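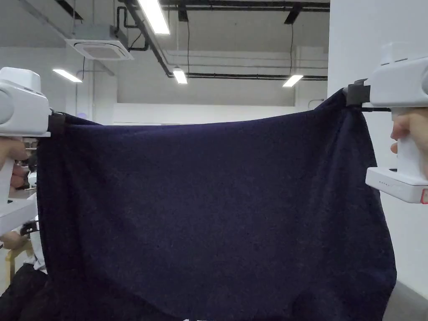 스코드턴, 04/03/2021

담요 정리하는 날 - 사진과 메모

급하게 올립니다. 정리는 나중에. 겨울 담요 집어넣는 작업 시작했고 사진 보면서 읽으시라고 메모를 같이 붙여요. 글이 더 길어졌는데 그냥 둡니다. 오타 있으면 댓글로.

네이비 담요. 윗모서리 양쪽 잡고 펼친 상태. 멀리서는 그냥 남색 한 장인데 가까이 보면 밝은 점이 자잘하게 섞인 니트예요. 보송보송한 쪽. 윗선이 가운데로 살짝 처지고 오른쪽이 좀 더 내려와 있음. 오른쪽 아래 접혀서 뭉친 데 보이시죠, 접기 전에 저기부터 펴야 합니다.

양옆 가까이에 세로로 주름. 부드러운 주름이라 다림질까지는 안 가요.

펼치기

모서리 찾는 게 제일 오래 걸림. 니트는 가장자리가 말려서 더 그래요. 한쪽 모서리 찾았으면 놓지 말고, 그대로 윗단을 따라 손을 미끄러뜨려서 반대쪽까지. 중간에 놓치면 처음부터 다시. 저는 오늘도 다시 했어요...

잡는 위치는 모서리 끝에서 조금 안쪽. 너무 끝을 잡으면 코가 늘어나고, 너무 안쪽이면 모서리가 뒤로 접혀서 나중에 삐져나옵니다.

윗선은 팽팽하게 당길 필요 없어요. 니트는 당기면 당기는 대로 늘어남. 살짝 처진 정도가 맞아요. 작년에 모두페 오비 씨가 온 힘으로 당겨서 접은 회색 담요, 꺼내보니 한쪽만 길어져 있었음. 지금도 깁니다. 소파용으로 강등.

털기

두 번만. 세게 말고 손목으로 툭툭. 창문 열고 하세요. 남색은 먼지가 진짜 잘 보입니다, 흰 실밥 하나만 붙어도 계속 눈에 들어와요. 근데 이 담요는 원래 밝은 점이 있어서 실밥인지 무늬인지 헷갈림. 손톱으로 긁어보면 압니다. 무늬면 안 떨어져요.

돌돌이는 비추. 보풀이 같이 올라와요. 마른 고무장갑 끼고 한 방향으로 쓸어내리는 게 제일 낫더라고요. 단주마 아부바카르 씨한테 배운 건데 본인은 그런 말 한 적 없다고 함.

세탁

30도, 울코스, 담요 하나씩. 세탁망은 큰 걸로. 세제는 아제베두(Azevedo)에서 산 중성세제 쓰는데 아무 중성세제나 괜찮을 거예요. 섬유유연제는 넣는 집도 있고 안 넣는 집도 있고, 저는 안 넣습니다. 넣으면 며칠은 부드러운데 그 다음부터 털이 눕는 느낌이라서.

남색이니까 밝은 색이랑 같이 돌리지 마시고요. 첫 세탁 때 물이 꽤 빠졌어요. 그 뒤로는 괜찮았는데 그래도 혼자 돌립니다. 베개커버 하나 하늘색 된 거 있음. 원래 흰색.

탈수는 약하게. 건조기는 안 씁니다. 빨래대 두 칸에 걸쳐서 널고, 중간에 한 번 뒤집기. 모서리만 집어서 널면 집게 자국이 남고 그 부분이 귀처럼 늘어나요. 걸쳐서 너세요 걸쳐서.

흐린 날이면 다 마른 것 같아도 접지 말 것. 두꺼운 데는 속이 늦게 말라요. 손등을 대보고 좀 서늘하다 싶으면 하루 더.

접기

1. 펼쳐서 윗모서리 맞추기. 뭉친 데 펴고.
2. 모서리끼리 만나게 세로로 반.
3. 바닥이나 침대에 눕혀서 손바닥으로 한 번 쓸기. 가운데에서 바깥으로.
4. 다시 세로로 반. 여기서 두꺼워지니까 누르지 말고 그냥 얹는 느낌으로.
5. 아래에서 위로 삼등분. 접힌 쪽이 앞으로 오게.

둘이서 하면 훨씬 빨라요. 한 사람이 윗쪽, 한 사람이 아랫쪽. 말 안 맞추고 접으면 꽈배기 됩니다. 누가 움직일지 정해놓고, 한 사람은 가만히 서 있고 다른 사람만 걸어오기. 둘 다 걸어오면 모서리가 엇갈려요. 

혼자면 3번부터는 무조건 눕혀서. 공중에서 다 접으려고 하지 마세요. 팔 길이가 모자람.

다 접었는데 한쪽이 불룩하면 안쪽에 주름이 씹힌 거예요. 펴서 다시. 귀찮지만 그대로 넣으면 다음 겨울에 그 자리에 선이 그대로 남아 있습니다. 저희 집 체크담요가 그래요, 대각선으로.

넣는 곳

올해는 롤타우(Loltau) 수납함을 써보려고요. 뚜껑이 천이라 위에 쌓는 건 안 되는데 숨은 통함. 압축팩은 니트에는 안 씁니다. 한 번 썼다가 보송한 게 다 죽었음. 솜이불은 압축해도 살아나던데 니트는 안 살아나요, 적어도 저희 건 그랬어요.

순서는 무거운 거 아래, 자주 쓰는 거 위. 네이비는 맨 위에 둡니다. 4월에도 밤에 추우면 꺼내 써야 해서. 사실 작년엔 4월 내내 꺼내져 있었음.

방충제는 천에 직접 안 닿게 종이 한 장 깔고. 라벨은 종이에 써서 앞에 끼웁니다. 색, 세탁한 날, 끝. 자세하게 쓰려다가 안 쓰게 되더라고요.

댓글에서 물어보신 것들

어디 담요냐: 클로레티(Clolletti) 겁니다. 태그는 떼서 정확한 모델명은 저도 모름. 소파 하나 덮고도 좀 남는 크기. 재본 적은 없어요 죄송.

보풀 안 생기냐: 생깁니다. 특히 발 닿는 쪽. 보풀제거기 살살 돌리면 되는데 한 자리에 오래 대면 구멍 나요. 평평하게 펴놓고.

털 빠지냐: 처음 한 달은 좀. 검은 바지 입고는 괜찮은데 밝은 바지에는 남색이 묻어요.

고양이 있는 집 괜찮냐: 코가 걸립니다. 걸린 코는 자르지 말고 바늘로 뒤로 빼세요. 잘라버리면 거기서부터 풀려요. 모두페 씨네는 고양이 담요가 되었다고 합니다, 그냥 줬대요.

얼마나 걸리냐: 한 장 접는 건 금방이고, 털고 보풀 보고 이것저것 하면 한 30분. 세탁은 빼고요.

여름에도 쓰냐: 아뇨 더워요.

남은 거

체크담요 재세탁. 회색은 포기. 손님용 무릎담요는 단주마 씨가 가져간 거 돌아오면 그때 같이. 빨래대 다리 하나 흔들리는 것도 손봐야 하고.

지난번 베개솜 글은 게시판 111번에 있어요. 링크가 깨졌다고 하셔서 번호로 적습니다. 다음은 커튼 할 건데 날짜는 아직 모르겟네요. 날씨 봐서.

수납함에 넣은 다음 얘기는 커튼 글 밑에 붙일게요.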